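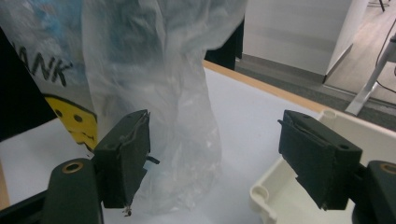
Can the closing moment of a hand-held gripper be predicted from the wrist view alone, when the object is a thin transparent bag? For most of our recordings a small network finds it within a few frames, but the error grows when the film moves fast or lies close to the finger pads.

### 4.2 Segmenting the bag-packing recordings

We cut every recording into three phases: approach, contact and transport. The cut is needed because the policy in Section 5 is trained with a separate loss weight for each phase, and a wrong border between approach and contact teaches the policy to close too early. In our first version the borders were set only from the gripper width signal. This worked well for rigid items. For bags it gave poor results, as the operator often closes the fingers partly, opens them again and looks for a better fold of the film.

The second version, which we call Cinska, uses the width signal together with image features from the wrist camera. Features are computed at every frame by a frozen encoder and passed to a temporal convolution with a window of 2 seconds. The output is one probability per phase. We then run a simple dynamic program over the whole recording, so that the phases can only follow in the allowed order. A return from contact to approach is allowed, with a fixed penalty. We selected this penalty on the validation part and did not change it later. 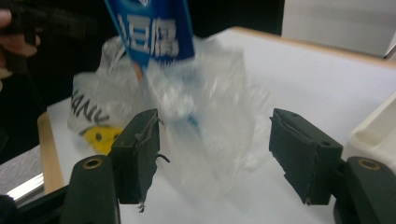
**Figure 3.** Wrist view with the fingers open and a transparent bag behind them. Motion blur is visible in the film.

The set has 2,298 recordings, of which 188 were labeled by hand for training and validation of the segmenter. Labels were made in Vundberg, our browser tool, by two annotators who did not see the work of each other. When they disagreed by more than five frames, the recording was discussed and one label was kept. Most disagreements were in bag recordings, and the reason was nearly always the same: one annotator took the first touch of the film as the start of contact, the other waited until the film was held between both pads. We finally adopted the second rule. It fits better with what the controller needs, even if the first rule is easier to write down.

Depth was also tested as an additional input. The estimated depth on clear film is unstable – it jumps between the film and whatever is behind it – and the segmenter learned to ignore this channel. We removed it from the final model, which also made the preprocessing shorter.

Printed packages inside the bag are a different problem. A package has strong edges and saturated color, and the encoder reacts to it much more than to the film around it. If the package is near the pads, the contact probability can rise while the fingers are still fully open. To reduce this effect we add color jitter and random erasing during training. The erased patches are placed only in the upper half of the image, so the pads stay visible in all training samples.

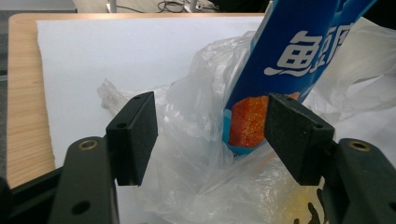

Siham Najjar remarked on an early draft that the penalty for returning to approach should depend on the gripper width, and that a fixed value would hide many short regrasps. We tested this proposal on the validation part. Short regrasps were found more often, but the borders in rigid-item recordings became less stable, and we kept the fixed value for all results reported here. The width-dependent version remains in the code as an option.

All recordings were processed on one workstation. The encoder takes most of the time, so its features are stored on disk and the dynamic program can be repeated with new settings without loading the images again.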